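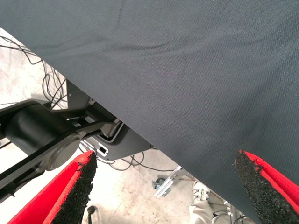

Gripper view during a cloth-handling demonstration, with grey fabric between the red fingers

Kinesthetic teaching and teleoperation are two closely related ways of showing a robot a task. In the first, a person takes hold of the arm and moves it through the job. In the second, the person works a set of controls and the arm follows. Both yield a demonstration, a timed record of joint positions and camera views from which a control program can be trained.

Cloth is among the most rewarding subjects in the field, and among the most stubborn. A sheet sags, wrinkles and changes shape with every touch, so no two demonstrations look the same. A wrist camera is a marvellous help, as it keeps the fingertips and the nearest fold of fabric in view while the rest of the arm moves.

The Trerik collection, begun at Grerdale by Minttu Sjöberg and Esko Rantala, is devoted entirely to fabric. Its first release, dated 16 May 2020, held 776 demonstrations, 155 of them guided by hand and the remainder recorded by remote control. Operators practised for 40 minutes before their first recording.

Sjöberg favoured hand guiding for its wonderfully direct sense of tension in the cloth. Rantala preferred remote control, which keeps the operator's hands out of the camera's way. The later Kauppinen controller borrowed from both and let an operator switch modes partway through a fold.

See also: Barko (software); Imitation learning; Motion capture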